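From: Krum Softić
To: Korora house restoration list
Date: Aug 8, 2021
Subject: Re: [korora] Sash cords and weights, north windows

Edin Krasniqi wrote:
> I have the lower sash out of window 8 and both pocket covers off.
> The left weight is original cast iron. The right one is a length of
> pipe filled with something, and it does not match. The sash drops
> when released from halfway. Do I replace the pair or only the pipe?
> Also, is the cord we bought in May the right size? It binds on the
> pulley.

Edin,

Weigh the sash first, glazed and with the putty in place. Paint and replacement glass change the figure, so the numbers in the old Hegde survey are of no use for this. For a lower sash, the two weights together should come to slightly less than the sash. For an upper sash they should come to slightly more. If yours drops from halfway, the pair is too light or one weight is hanging up in the pocket. Check for the second case before buying anything. Window 11 had a broken parting slip in the pocket and the weight was resting on it.

If the pipe is free and the total is still short, replace only the pipe. Keep the iron weight. Drakorport sells stackable sections, and you can trim the total with those.

On the cord: the May order was braided cotton, one size too large for the north pulleys. The south side has wider wheels. Use the thinner cord on the north side and save the rest. Don't open up the pulley housings to make it fit. Take the paint off the wheels, put one drop of light oil on each axle, and wipe off the excess before the cord goes in.

Cut the cord long, tie the weight, raise it to just under the pulley, and then mark the sash end. With the sash fully up, the weight should hang clear of the bottom of the pocket. Leave the pocket covers unpainted along the joint or they will have to be cut out again. 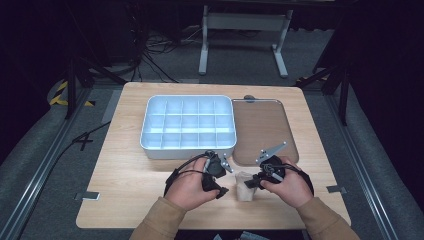
Organizer and brown tray, on the table.

The window schedule has an error. Line 148 lists window 8 as a fixed unit. It is double hung, as you have found. I will correct it in the next revision. The Priltodau glass quote is separate and does not affect the cords, unless you go to thicker panes, in which case weigh the sash again.

Krum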